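Grenero: a word list of sewing and mending terms

Hi and welcome! Grenero is my big pile of sewing words. It has 2,248 entries right now, each with a short meaning in plain English, and it started as a text file on my old laptop because I kept forgetting what my grandmother called things. I would be halfway through a hem, need the word for that little fold, and be stuck. So I wrote them down, and then I couldn't stop!

What's in the folder

words.csv is the main file, one term per line
notes.txt has my longer rambles about terms that people argue over
sources.csv tells you which book or person a term came from
old/ is stuff I took out but can't bear to delete

Columns in words.csv

term: the word or phrase, lower case unless it's a name
meaning: one or two sentences, written by me or by Noura Sabbagh
area: hand sewing, machine sewing, knitting, mending or cloth
level: a number from 1 to 4, where 1 is something you'd meet in your first week and 4 is something I had to look up myself
source_id: matches the id in sources.csv

A quick word on "level", since I get mail about it. It's my own opinion and nothing more. Noura thinks "ladder stitch" should be a 1 and I have it down as a 2, and we have agreed to leave it alone (for now).
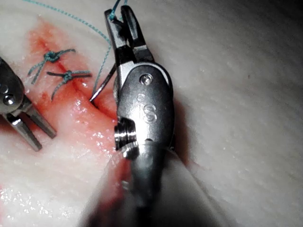
Rania Geagea
Word collector and keeper of Grenero

Thread was by far the hardest area to sort out. Old pattern books use "thread", "cotton" and "silk" as if they were all the same thing, and then two pages later they're not! I ended up giving each of them its own entry and pointing them at each other. If you're using the list for a search box or a quiz app, please keep those pointers in, or people will get lost the way I did.

Spelling is American all through. If a British book was the source, I changed "colour" to "color" and so on, but I left the titles of books as they were printed. Accents are kept, and the files are UTF-8, so if you see funny question marks try telling your spreadsheet that before you write to me.

Things I know are wrong

Knitting is thin. I'm a sewer and it shows.
Three terms appear twice with different meanings. I meant to do that, but your script may not like it.
Some of the cloth names are only used in one region, and I haven't marked which.

Using it

Go ahead, it's free for anything, CC BY 4.0. Just say "Grenero word list" and my name someplace people can find it. Zyanya Olvera is working on a Spanish version called Gonduvell, and it'll get its own folder when she's happy with it.

Last update: April 2019. Fixed the quilting terms and added a whole bunch on darning (thank you Joelle Qaisi!!).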